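Home recording FAQ

Last updated February 25, 2020. Questions we keep getting from people collecting for the Zarkwood clothing set. Short answers. Longer stuff is in the handbook, chapter 3.

What are we collecting?

Examples of everyday clothes handling. Folding, laying out, buttoning, turning right side out. You do the task holding the grippers, the recording goes into training. No robot needed at your end.

Which tasks are open right now?

Folding coats and jackets, folding tops, pairing socks. Pants are closed, we have plenty. Blankets reopen in August.

Do I need a special table?

No. Bed, couch, rug, all fine. Beds are good for big items, you get room for the sleeves.

Should I clear everything off first?

Clear enough to work. Don't strip the place bare. The model has to cope with patterned blankets, other clothes lying near, odd colors. A set filmed on plain white sheets is not much use to us, we had one and the policy fell apart the first time it saw stripes.

What does a start position look like for a coat?

Front up, collar away from you, sleeves out to the sides. Doesn't have to be neat. Wrinkles fine, leave them.

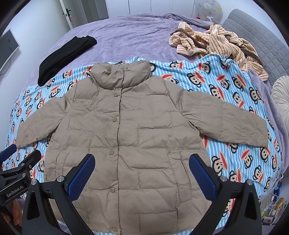
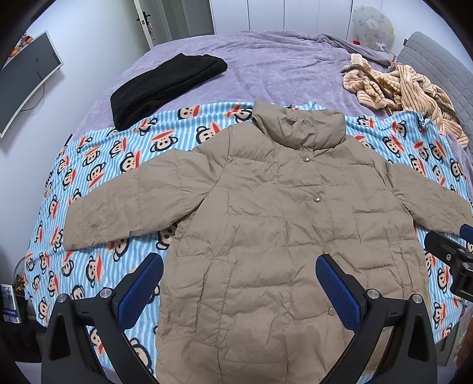
Both: quilted coat face up on the bed, sleeves out, grippers over the front.

Buttoned or open?

Either, but say which in the task note. Please don't mix within one session. Snaps, zippers, toggles all count as "closed" if they're done up.

How do I hold the grippers?

Same way you'd hold them for anything else. Start with the fingers wide open and pointing at the garment, wait a beat, then go. Pinch with the pads, not the metal parts. If you catch yourself using a knuckle or your free fingers to help, stop and start the episode over.

One hand or two?

Two for coats. One is ok for socks. If the second gripper drops out midway the episode is no good, even if you finish the fold.

How long is an episode?

One fold, start to finish. Most people land under 2 minutes on a coat. Slow is better than jerky. Don't pause to think with the fingers closed on fabric, it teaches the thing to hang there.

I messed up a fold. Delete it?

No! Keep it if you recovered. Mark it "recovered" in the Pal app. Only discard if you dropped the gripper, someone walked in and talked to you, or you quit partway.

How many do you want per garment?

13 per garment, then change garment or change the bedding. More than that and they all start to look alike to the trainer.

Can I redo the same coat in another room?

Yes please.

What about private things in the background?

Put away mail, ID cards, family photos, anything with an adress on it. Turn off screens. Other people should stay out of the room. If something got in by accident write to us with the episode number and we blur or drop it.

Upload is stuck at zero.

Usually the wifi. Plug in the cable, restart Pal, try again. If it still sits there look at the error. Code 1247 means the two grippers clocks don't match, so sync them again and re-upload. You don't have to re-record.

What's Ekel and what's Amov?

Ekel is the labeling queue, Amov is the training run that uses it. You won't need to log in to either one. Ignore the invite if you got it, that went out to the wrong list.

When do I hear back?

Checks are done by hand so it varies. Rejected episodes come back with a one line reason. Disagree with it? Reply to that mail, dont open a new ticket.

Who do I ask?

Tarun Sandhu for anything on tasks or garments. Broken pads and loose screws go to the hardware form, with the serial number please.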